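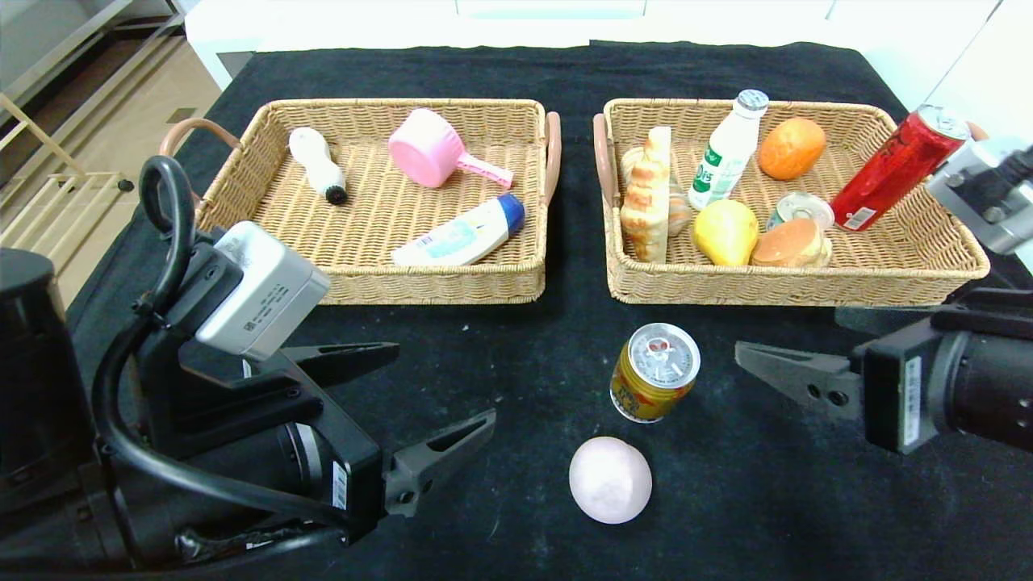

The Care of Cell 2

The appointment of Povilas Pētersons as Attendant of Cell 2 was confirmed in writing by the Office of Works at Priedītis in March. The letter ran to one page. It stated that the Attendant would keep the two arms clean, aligned and fit for use, that he would enter every fault in the register, and that he would not alter the table arrangement without consent. A key was enclosed, together with a copy of the Clultent maintenance schedule from which the section on fingers had been removed.

Mr Pētersons wrote to ask for the missing section. He was informed that it was under revision.

The cell had by then completed 612 hours of service. Its table was laid each morning with a black cloth and two wicker baskets, and the various groceries were put out according to the plan for the day. The previous Attendant had left a brush, a set of hex keys and a register in very small handwriting. The last entry read: "Closes late on the orange. Reported." The same entry appeared on each of the four pages before it.

The Attendant began in the prescribed manner. He cut the power to the arms, hung the red tag on the switch and waited the full interval. He examined the cables for wear, wiped the camera windows with the approved cloth, and checked the screws of each wrist housing in the order given by the schedule. One screw was found to be slack by a quarter turn. It was tightened and entered.

He then restored the power and ran the closing test at the lowest speed. The schedule required that the fingers meet the fruit on both sides at the same moment, and that the wrist camera be consulted before any lift was attempted. 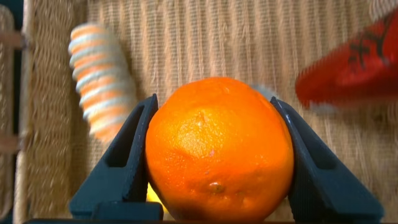
Closing test: the orange between the fingers, as recorded at the wrist.

The register has a column for remarks, which Attendants are discouraged from using. Mr Pētersons wrote in it that contact appeared even but that he did not like the sound. He was asked by the Office to state which sound. He replied that it was a small click before contact, and that he had heard it 63 times in one afternoon. He enclosed the times.

An inspector was sent by Flurateck, the contractor. She listened for an hour from the chair beside the cabinet and heard nothing. She noted the condition of the cell as satisfactory, accepted a cup of tea and returned to the station. The click resumed after her departure and was entered.

It should be recorded that the Attendant did not exceed his authority at any time. He made his request for a replacement Plustent coupling on the correct form. When the form was returned because the box for the old part number had been left blank, he removed the coupling, read the number with a magnifying glass, refitted the coupling and sent the form again. It was during this removal that he found a sliver of hard plastic in the seat. It was shorter than a grain of rice. He placed it in an envelope and attached the envelope to the register with a pin.

The work of resetting was carried out on Sun 21 April, when the building was closed and the corridor could be relied upon to be quiet. The seat was cleaned and the coupling pressed home. The closed position was taught again, then the open position, and the opening was reduced step by step so that the fingers would stand a little clear of the peel on either side before the command to close was given.

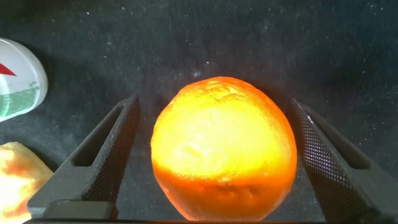

The step was small and the display was slow to settle after each one. The Attendant waited for it every time, as he had been instructed. He then ran the closing test 108 times with the window shut and his coat over the ventilator, and wrote a nought in the column after each.

At seven in the evening he signed the page. He wrote to the Office that the fault was closed, that the coupling requested was no longer needed, and that the missing section of the schedule would still be welcome. He returned the magnifying glass to the stores and obtained a receipt.

The reply reached him the following week. The Office thanked him for his letter, reminded him that the remarks column was to be kept for exceptional matters, and enclosed one Plustent coupling.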